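3.2 Collecting the demonstrations

I did most of the driving myself, with Marjan Dehghan taking over whenever my wrists gave up. We recorded 564 demonstrations by remote control, all on the tidying task: cans go in the blue tray, one arm at a time or both together if you're feeling brave. I'd started out guiding the arms by hand, but I kept leaning into the cameras' view — and my elbows got rather more data than the cans did. After the first 100 runs I'd stopped thinking about my own hands at all, which was lovely!

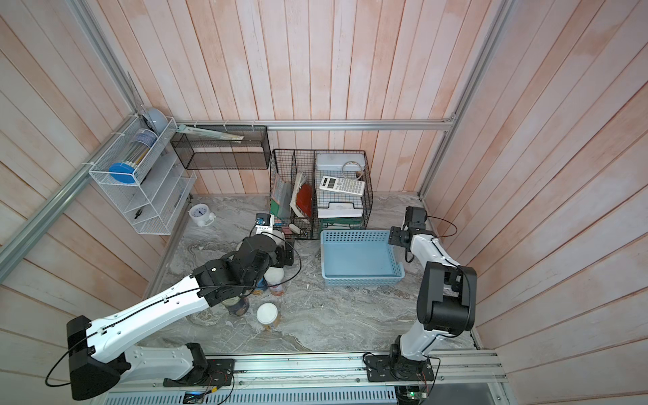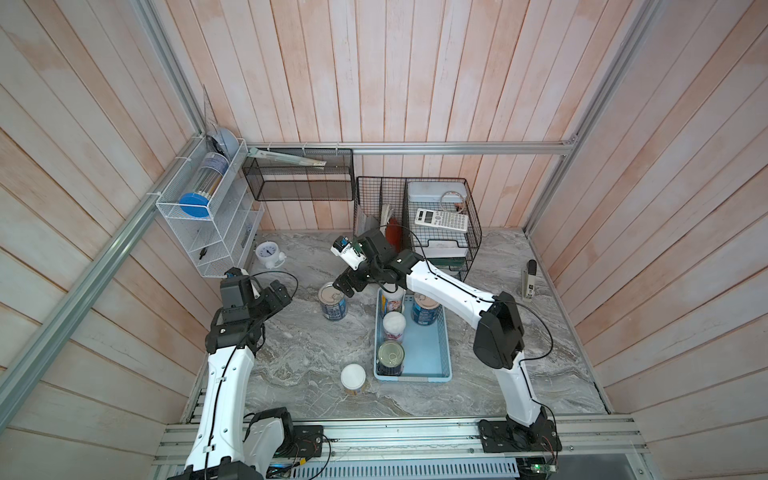 Figure 2. The two-arm cell at two points in our recordings: tray empty (first picture) and tray holding four containers (second picture).

We threw out 167 runs, mostly ones where I'd dithered over a can for ages before picking it up. Marjan wanted to keep them, and we still argue over it. The Girar baseline was trained on the same cleaned set, so at least my dithering can't favour either side.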